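Visit report: Taltex narrow-fabric mill, May

The visit was arranged through Graham Ellwood, who has bought curtain heading tape from the mill for 36 years and knew which door to use. Five of us went round. The purpose was to see how woven tape is made, from yarn delivery to boxed reel, and to decide whether the mill could supply our own small orders.

Yarn arrives on cones and is held in a brick store on the north side of the yard. Most of it is polyester, with cotton kept for upholstery webbing and apron tape. Isla Sutherland, the production manager, keeps the store at a steady humidity all year, as cotton that dries out sheds fibre in the reed and stops the loom. A gauge hangs at each end of the room and both are read at the start of every shift.

Warping is done on two machines, one of them a Moncrieff with a replacement creel. Tension is set by hand at each post. The operator checks it by pressing the sheet of yarn with a flat palm and then confirms it with a meter. I asked how often the two disagree and was told seldom, and mostly on new yarn.

The weaving shed has 47 needle looms in three rows, most running four or six tapes side by side. Noise is high and ear protection is compulsory past the yellow line. A faulty pick shows up as a thin bar across the tape - easy to see on white, much harder on navy. Ruairi Baxter, who looks after the third row, cuts out a short length from every loom twice a shift and counts the picks under a glass.

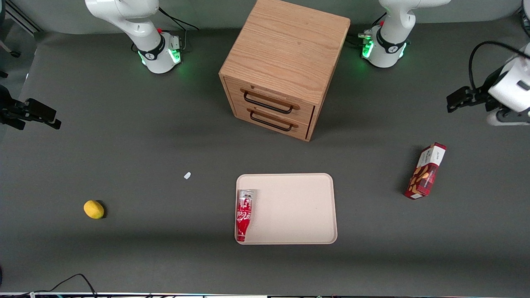
Finishing takes place on the floor above. The tape is washed, passed over steam-heated cylinders and wound on to card reels. Shrinkage is measured on samples marked at one metre, washed three times and laid flat overnight. Samples are filed by loom and month in steel cabinets with label holders, and the drawers are heavy. Something closer to the little oak-coloured cabinet, two drawers one above the other with a dark bar handle on each, would hold all the samples we are likely to keep. The mill files far more, and the older months go to a loft.

Dyeing is sent out to Senen. The mill gave up its own dye house when the effluent rules changed, and the room is now used for packing. Turnround is ten working days, longer for dark shades.

Minimum order for a stock width is 1512 metres, equal to one full carton. Special widths need a new reed and are quoted separately. Prices were given to us on paper and are attached to the members' copy of this report.

The yard floods after heavy rain, so park on the road side.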